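Skallen | Notes | Gallery | Code | Contact

Drawer week: teaching Perkari about see-through plastic

I'm Amanuel, and I write most of the perception side of Skallen, our little open grasping stack. Perkari is the part that looks at a camera picture and decides where the fingers should go. It was happy with mugs and boxes, so of course I had to go and pick a clear acrylic drawer organizer next (Jolene Prendergast tried to talk me out of it, and I should have listened for at least an afternoon).

The trouble is that depth estimates go right through tinted plastic and land on whatever is behind it. A clear knob on a clear drawer is about the meanest target I can think of.

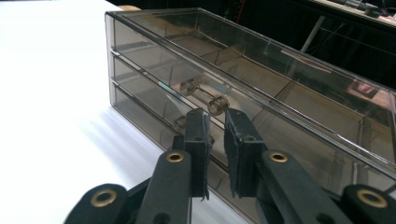 So I gave up on depth for the handles and went with keypoints instead. Each drawer pull gets two points, one at each end, and the planner works out the line between them and a pull direction from the drawer front. I labeled 727 stills by hand over a couple of long evenings, with a lot of coffee, and Jolene wrote the script that shuffles brightness and glare so we could train on more than that. Bright white tables wash everything out, and her script is pretty brutal about that now!

The other half is deciding which drawer. Three handles in a diagonal look a lot alike to a network, and early versions would start toward the top one and then change their mind halfway. Tomau, our planner, now locks its choice once the approach begins and only lets go if the keypoints vanish for too long. 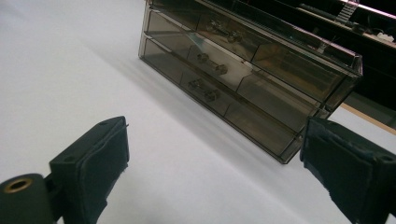

Does Tomau need a 3D model of the drawers before it can plan a pull?

A rough box is enough. You give it the outer size and which side is the front, and it fills in the pull direction from the handle points as it goes.

I keep the approach slow for the last stretch, because the fingers themselves start covering up the thing they're after. Krishnan (our replay viewer) has been great for this part — you can scrub through a run and see exactly which point dropped out and when. I've stared at it so much that I dream in overlays.
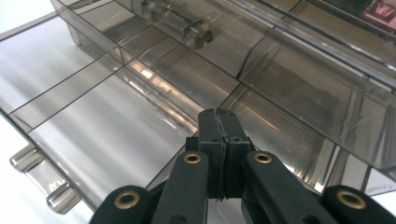
Reflections are still my biggest headache. A long bright streak on a panel can pull a keypoint sideways, and the filter believes it for a few updates before it calms down. I've got a branch where each point carries its own confidence, and the planner waits when two neighbors disagree. It's slower, but I like watching it hesitate. Jolene wants it merged as soon as the tests stop being flaky, and she's right that I should quit fiddling with the thresholds.

Labels and the glare script are going up with the next release. If you try them on your own clear plastic, send me the Krishnan logs, especially the ugly ones.

Contact: Amanuel Seyoum | © 2023 Skallen | Back to top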